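Skaveck wants you to believe its hand-held gripper needs no looking after. The sales sheet says two fingers, a handful of screws, nothing to go wrong. The technician I talked to, who keeps four of them running for a contract shop called Jurnby and asked me to leave the name out, has a different view.

"Anything with a pivot goes wrong," the technician said. "The sheet was written by someone who used it on blocks. Put it on a bed and see how it does."

Jurnby puts it on beds. Its work is soft goods - sheets, straps, clothing - in bad light if the customer asks for bad light. I had come to find out how much upkeep that takes, and whether any of it does any good. The first check is on a strap. The fingers have to close on a folded bit of it, dead center, and hold.

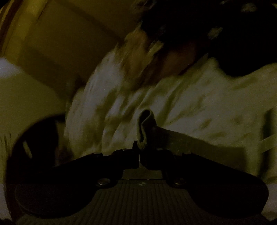
Poduval, the outfit that used to service these units, told Jurnby that a center pinch proves very little and that most of the wear shows up toward the outside of the fingers. The technician half agrees. "They're right about the wear. But if the middle doesn't meet, I don't care what the outside is doing."

So the pivots get checked before anything else. Each finger turns at its base, and when the fastener backs off by a hair, the finger rocks. You can't see it. You feel it when you push on the tip with a thumb. The fix is a small screwdriver and some patience, and the mistake everybody makes is too much of the screwdriver. Tighten one side more than the other and the jaws close off center, which brings you right back to where you started.

I asked how often. The manual says every 28 hours of use. The technician laughed at that. "Where does 28 come from? I've found them loose after four and fine after a whole month. I check when I pick it up."

Lint is the bigger nuisance. It gets into the narrow places around the pivots and packs down like felt. A dry brush takes care of most of it. Compressed air, which the manual recommends, is banned at Jurnby after a July afternoon spent blowing fuzz deeper into a joint that then had to come apart. 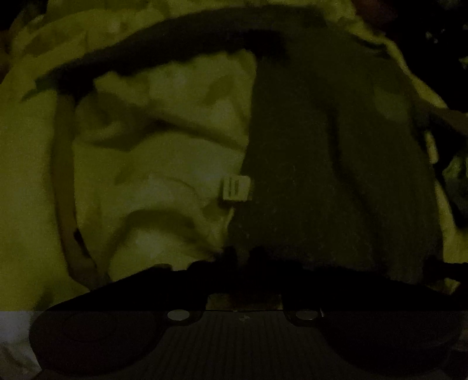
Jevmont sells a sealed cover that is supposed to put an end to the brushing, and its position, sent to me by email, is that open pivots have no place near fabric at all. I passed that along. The technician tried two of the covers. They kept lint out, and they also made the fingers slow to open, and one split along a fold. "So now I've got a brush and a drawer with two covers in it."

Dark cloth is what the technician uses to look for slip. A heavy piece is picked up from bedding and given a twist, and if it creeps in the jaws, the faces want wiping. Alcohol on a rag, never soap. I wondered out loud whether this was a test or a ritual. There is no gauge and no number gets written down.

"It's a feel," the technician said, a little shortly. "You'd rather I had a form?"

I would, a bit.
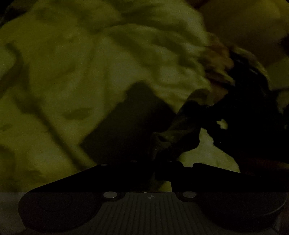 One reader who runs the same model wrote in when I mentioned this piece, saying the faces should simply be replaced on a schedule and all the wiping skipped. That would be easier to argue with if Skaveck published a wear figure for the faces. I asked for one and got the sales sheet again.

The last item is the round mark on the body, between the two screws. It has to stay clean and flat, and the technician wipes it with a dry cloth before each run. Then the gripper goes back over the bedding with the fingers apart, and both tips are looked at to see whether they stand even. If one sits higher, it's back to the pivots.
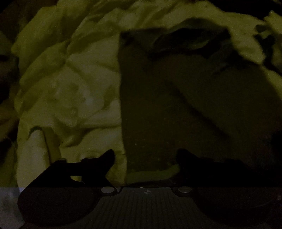

Would a newer unit need less of this, as Skaveck's support desk assured me it would? The technician has one on order and expects to own a second brush by the end of the month. I asked what would count as proof the other way. "Leave it alone for a month and have it still close in the middle. I'd sign something then."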